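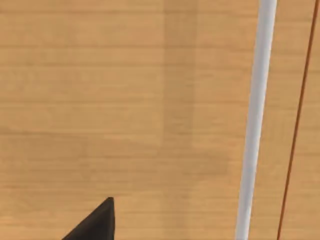 How does a robot learn to pick things up?

At the Gimilley robot club, children practise on a computer first, with a pretend table and a pretend robot that can bump into whatever it likes! Folke Midtbø, who runs the club, lets everyone have 13 tries each. You tell the robot hand where to go, watch what it does, change one little number and have another go (and another, usually, until it's time for squash and biscuits). In February the club will try it with a real arm.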